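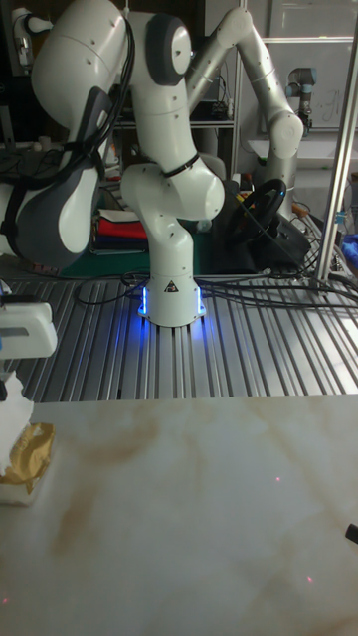

Atelier d'essais, bâtiment Dultmont : table rainurée en aluminium, volant et tableau blanc.

Technicien ou technicienne d'atelier, aménagement et câblage des postes (H/F)

Référence de l'offre : 2871
Employeur : Andness
Lieu de travail : site Dultmont, rez-de-chaussée
Contrat : CDI, temps plein
Rémunération : 2 915 euros bruts mensuels après période d'essai, 2 740 euros pendant celle-ci
Candidatures reçues jusqu'au 24 mars 2026

Contexte

Andness exploite un atelier d'essais partagé entre deux équipes, Peltix et Cheung. Les postes sont montés sur tables rainurées et reconfigurés à chaque changement de campagne. Le rangement, le repérage des câbles et la remise en état des plans de travail étaient jusqu'en février répartis entre les équipes. Ces tâches sont désormais regroupées dans un poste unique, rattaché à Anel Baloyi, responsable des moyens généraux techniques.

Missions

Monter, déplacer et démonter les structures en profilé aluminium : montants verticaux, traverses, supports d'accessoires. Contrôler l'équerrage et le serrage après chaque intervention.

Tenir les tables rainurées en état : nettoyage des rainures, retrait des copeaux et de la visserie oubliée, vérification de la planéité aux points de fixation.

Reprendre le cheminement des câbles, qu'ils soient fixés par sangle, suspendus ou posés au sol. Étiqueter les deux extrémités et mettre à jour le plan de câblage le jour même.

Installer et ranger les périphériques de commande (volants, pédaliers, boîtiers), avec leurs supports et leurs alimentations.

Contrôler la présence et la lisibilité des étiquettes d'avertissement. Remplacer les étiquettes dégradées et consigner le remplacement.

Gérer le stock de visserie, d'écrous pour rainures, de sangles et de gaines. Passer les commandes de réassort.

Relever chaque soir les notes laissées sur les tableaux blancs et les reporter dans le registre de l'atelier avant effacement.

Profil

Bac professionnel ou BTS en maintenance, électrotechnique ou équivalent. Une première expérience en atelier ou en laboratoire est souhaitée. Lecture de plans mécaniques et de schémas de câblage. Usage courant de la clé dynamométrique, de la pince à sertir et du multimètre. Habilitation électrique B1V ; à défaut, la formation est prise en charge par l'employeur.

Le poste comporte de la station debout prolongée et la manutention de charges jusqu'à 20 kg. Le port de chaussures de sécurité est obligatoire dans l'ensemble de l'atelier. La programmation ne fait pas partie des attributions.

Conditions

Horaires de jour, prise de poste à 8 h ou à 9 h au choix. Deux interventions en soirée par mois au maximum, récupérées. Titres-restaurant, mutuelle d'entreprise, vestiaire individuel. Période d'essai de deux mois, renouvelable une fois.

Candidature

Adresser un CV et une lettre d'une page à l'attention d'Anel Baloyi, service des moyens généraux, en rappelant la référence de l'offre. Les candidats retenus passent un entretien sur site, suivi d'un essai pratique de deux heures : assemblage d'un cadre en profilé, puis câblage d'un poste d'après schéma. L'outillage est fourni. Une réponse est adressée à toutes les candidatures complètes.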